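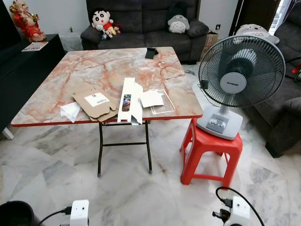 Lesezeit: 2 Minuten

Warum hat ein Paket so viele Schichten?

Von Dulce Galindo

Du kennst das bestimmt: Ein Paket kommt, und nach dem Auspacken ist der ganze Tisch voll. Das Ding selbst war klein, aber die Verpackung ist groß. Wozu braucht man das alles?

Außen ist meistens der Karton. Er besteht aus Wellpappe. Das sind glatte Papierschichten, und dazwischen liegt ein Papier in Wellen. In den Wellen ist Luft, und die Luft federt, wenn das Paket herunterfällt.

Innen kommt oft eine Hülle aus dünner, weißer Pappe. Sie ist bunt bedruckt, damit man im Laden weiß, was darin steckt.

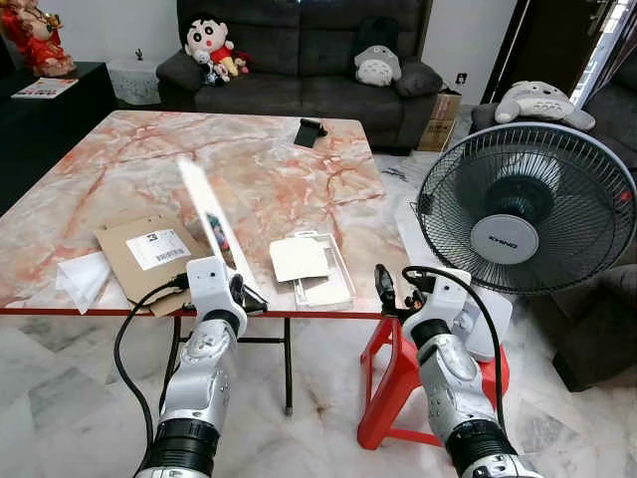
Das Etikett ist für die Reise wichtig. Die Striche darauf heißen Strichcode. Ein Lesegerät misst, wie breit die Striche und die Lücken sind, und macht daraus eine Nummer. Auf dem braunen Karton steht neben dem Strichcode noch eine große, dicke 3. So ein Zeichen kann auch ein Mensch schnell lesen — sogar von weitem.

Und die durchsichtige Schale? Sie ist aus Kunststoff. Man macht eine Platte warm und zieht sie über eine Form. Das nennt man Tiefziehen. In der Vertiefung kann das Ding nicht rutschen.

Jetzt du! Sortiere beim nächsten Paket die Teile in 4 Haufen: Pappe, Papier, Kunststoff und »Ich weiß es nicht«. Den letzten Haufen zeigst du einem Erwachsenen. Den Karton drückst du flach, dann passt mehr in die Tonne.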